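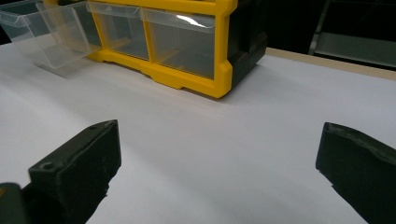
Recording drawer-insertion demonstrations with the hand-held gripper

These steps cover collection of the drawer task for the Stavineo set. They assume the gripper has been charged and calibrated and that you have a Latomwood session open. For calibration, see the previous page.

Task definition

One demonstration is one drawer returned to its slot in the organizer. It starts with the drawer on the table and the jaws open and empty, and ends with the drawer seated and the jaws open again, clear of the front lip. Do not chain two drawers in one recording. The segmenter used at Bresham splits on jaw state and will cut a chained recording in the wrong place.

Setting up

1. Put the organizer on the white work surface with the yellow front facing you. Leave enough clear table in front of it for the gripper to approach with the jaws fully open.

2. Check that the drawers are empty. Loaded drawers belong to a separate task and have their own label.

3. Pull out one drawer and set it on the table in front of the organizer, upright. Leave its neighbours seated.

4. Look for glare on the clear fronts. A narrow streak is acceptable. If a whole front goes white in the preview, turn the organizer a few degrees and check again.

Recording

5. Hold the gripper low over the table with the jaws wide and keep it still until the tone sounds.

6. Move to the drawer and close on it. Clear plastic gives the tracker very little to work with, so approach at a steady speed and avoid stopping short of contact.

7. Lift, line the drawer up with its slot and push until it seats. If it catches, back out slightly and try again in the same recording. Up to 3 attempts are kept; past that, discard.

8. Open the jaws, withdraw and stop the recording.

Varying the start

Change the drawer's starting position after every demonstration: left of the organizer, right of it, close in, further out. Rotate it as well. After every 6 demonstrations, shift the organizer itself. A full session is 84 demonstrations, of which at least 70 must pass review – sessions below that are not merged.

Labels

Use the Bednárik scheme: slot width (narrow or wide), start side, number of attempts, outcome. Record failed insertions as "fail" and keep them. Delete only recordings where the tracker lost pose or a hand covered the lens.

Upload from the session menu. Do not rename the folders first.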